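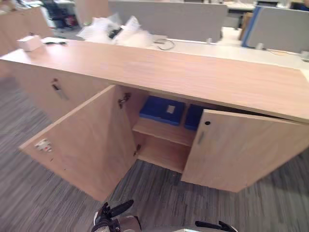 Search this diary Type and press enter

Sun 16 February

I meant to write this last night and fell asleep on the couch with my shoes on, so you get the Sunday version, with coffee and a sore back from kneeling on carpet. Our club has given the whole winter to one task now, the cabinet, and I have grown so fond of it that my sister has banned the word at dinner! Open the doors, deal with the blue things on the shelf, close up again. A child of four could do it before breakfast, and we have been at it since the holidays.

Sebastião Lopes did most of the driving this week. He has the gentlest hands of any of us, and he talks to the arms under his breath while he works, a steady little murmur in Portuguese that I have stopped noticing the way you stop noticing a refrigerator. I kept the log. We want 500 good runs before we let Pliston (our program, named after a very bad pun I won't repeat) try it alone, and we have 70 left to go, so you can imagine the mood. There was cake on Thursday. Lemon, from me, a bit dry in the middle. 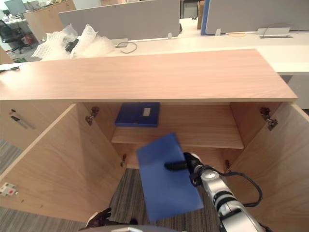

The folder is the part I lie awake over. It is such a thin thing next to the boxes, and a gripper that comes at it even a little crooked wants to push it instead of pinching it. Edivaldo Bragança thinks we should come in lower and tilt the wrist sooner, and he drew it for me on the back of a Darnon receipt, which I have tucked in here between the pages so I don't lose it. I like his idea. I also like mine, which is to go slower and be patient, but I'm 6 months newer to this than he is and I'm trying to be gracious about it (you would be proud of me).

We argued a good while, too, about whether the doors ought to start closed every time. I say yes, Sebastião says mix it up, and we'll probably mix it up.

The student meet is in August, and Skondell has already sent the entry form, four pages of it. I still have to write the paragraph on what we learned. Tomorrow I need to return the Farías key, buy tape, and call Mom back.

Recent entries
Lemon cake, second attempt
A long evening with the log
Snow, and no bus
What Edivaldo drew

Write to me through the contact page | All entries copyright the author | Back to top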